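Robotics Club - minutes of the Saturday meeting, 3rd April

Hi all, I'm on minutes again, so you get them the way I write them. If I've put down something you didn't say, grab me before the next meeting and I'll fix it. We started late on account of the side door being locked, and then we lost more time to the muffins (thank you to whoever made the lemon ones!). 21 of us made it, and apologies came in from the three people at the band trip.

Minutes of the last meeting

Read and agreed, with one correction. I'd written that the Drakel kit was missing its power supply. It wasn't missing, it was in the box under the other box. Sorry to everybody who went looking.

Rilitz Challenge, where we are

This took up most of the morning, so I'll try to get it all down. For the newer members, we're entered in two parts of the Rilitz Challenge this year: the floor rover, where you build a real thing and drive it over real carpet, and the simulation round, where everybody gets the same virtual arm and hand and you send in code. We've never done the simulation round before and I'll admit I was one of the people who grumbled about it in December. I've come around. No broken gears, no charging, and you can run it from your kitchen.

The rules update came out this week and the club went through it together. The main change is that teams can now submit as many trial runs as they like, but only the last one before the deadline gets scored. There was a long back and forth about whether that's good for us. My view (which I gave at length, sorry) is that it's good only if we're strict about what goes in last. We agreed that two people have to look at any submission before it's sent, and neither of them can be the one who wrote it.

Somebody asked whether we could use one of the ready-made grasping packages. The rules say yes if it's listed in the entry. The sim team would like to keep writing our own for now and look at it again if we're still stuck in two meetings. Agreed, with a bit of muttering from the back row.

Sim team report

The sim team is up to run 316, and yes, they really have numbered every one. They talked us through the cup task, which is the one we're all a little obsessed with at this point. The hand has to pick up one cup without disturbing the other, and then set it down inside a marked-off zone that the code knows about but that doesn't get drawn on the table.
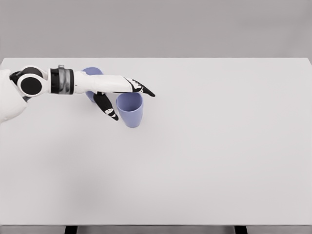 Approach angle is what we argued about next, and it got pretty lively. The team's current code brings the arm in from the side, nice and level, and then works out what to do with the fingers once it's close. The trouble is which cup to go for. With the hand open over the table like that, the near cup is right out in front and fully in view, and the far one is mostly tucked away behind the arm. Half the room wanted to always take the near one first. The other half pointed out that the scoring picks the target for you, so we need a plan for the far cup whether we like it or not. Suggestions were to come in higher, to come in from the back edge, or to swing the forearm around before opening the hand. I wrote all of them on the whiteboard and then somebody leaned on the whiteboard, but I think I've got them right.

The second argument was about color. Both cups are the same lavender-blue in our setup, so our code can't pick the target by color and has to go by position. One of the eighth graders asked why we don't just make one of them orange. Great question, and we all looked at each other for a second. We looked it up and the rules don't let you change the objects for a scored run, but nothing stops us doing it for practice. The sim team will make an orange version for testing so it's easier to see which cup the code thinks it's after. I love this, and I wish one of us had thought of it a hundred runs ago.

Also raised: the thumb. When the code closes the hand, the thumb and the pointing finger don't always start moving together, and the team thinks the thumb gets its command a little late. They've been through the timing file once and want a second pair of eyes on it. I volunteered, so if it's still broken next time you know who to blame.

Action: sim team to try the higher approach and the back-edge approach and bring results for both.
Action: orange test cup, sim team.
Action: me, timing file.

Rover team report

Shorter one, and much louder. The rover is driving! It went from the bookcase to the radiator and turned around, and there was cheering. It then went under the radiator and had to be fetched with a ruler. The left wheel is still dragging on carpet and the team thinks the axle sits too low on that side. They've asked for an hour with the drill press, which means an adult on hand, and we have one for next time.

There was a discussion about whether to keep the Jisetti motor board or switch to the Drakel one. The Jisetti board is what we know, and all of last year's code runs on it. The Drakel has better connectors and doesn't go to sleep when you look at it wrong. I'd have switched on the spot, but the rover team would like to stay put until the first heat is over and I think that's fair enough. It was put to a show of hands and staying put won easily.

Action: rover team to fix the axle and test on the hallway carpet as well as ours. The Rilitz floor is a low pile, and ours is more like a lawn.

Laptops

Sore subject. We have three club laptops that can run the simulator at a decent speed, and there are a lot more than three people who want to. At the moment it's whoever gets there first, and the younger kids aren't getting a turn. We agreed on a sign-up sheet with half-hour slots. If you aren't in your chair when your slot starts, the next person on the list gets it. I'm putting the sheet by the sink.

If you have a computer at home that can run it, please do, and bring your code in on a stick. The setup guide is in the shared folder. Step four of the guide is wrong and tells you to delete a folder you need. I'm going to fix that tonight, so please don't start before tomorrow!

A couple of people asked about running it on a tablet. No, sorry. We tried.

Money

We've got $26 left in the parts tin after the new wheels. That'll cover the axle but it won't cover a spare battery, and everyone agreed we want a spare battery before the first heat. Ideas were a bake sale, asking Lungu again, or both. Lungu gave us the old workbenches last year and were very nice about it, so I said I'd write to them. I'd like some of the students to write part of the letter this time. Two sixth graders put their hands up before I'd finished asking, so that's that sorted.

The bake sale idea is parked until somebody wants to run it. I'm not running it. I ran the last one and I still can't look at a brownie.

Show and tell

We had a few minutes spare so we did a quick round of what people have been making at home. We saw a line-following car built on a cookie tin lid, a lamp that turns on when you clap (and when you cough, and when a door closes), and a gripper made of drinking straws and string that can lift a sock. The straw gripper got passed around for ages and came back with one less straw. If you have the straw, please return it.

I'd like to do this at every meeting if people are up for it - it was my favorite part of the morning by a mile. Nobody objected, so it's going on the agenda.

Any other business

The 3D printer is jammed again. Please don't poke it. There's a note on it now, and there'll be a bigger note if the first one doesn't work.

Club shirts: we still haven't picked a design. There are two in the running, the one with the gear and the one with the robot eating a sandwich. I'm keeping my opinion to myself, but it's the sandwich. Votes go in the jar by the door and it'll be counted at the end of the next meeting.

Somebody's blue water bottle and one single glove are in the lost box. They've been there for ages.

Parents, please use the back lot for pickup. The front is being dug up and the trucks are blocking the turn.

Could whoever borrowed the good screwdriver set bring it back? The rover team needs it for the axle and is getting by with a butter knife.

Next meeting

Same room, same time, two weeks from today. We'll start with the two approach tests from the sim team, then laptops if the sign-up sheet has gone badly, then the rover on the drill press once our adult is here. Closed at noon, and everything was more or less packed up by quarter past.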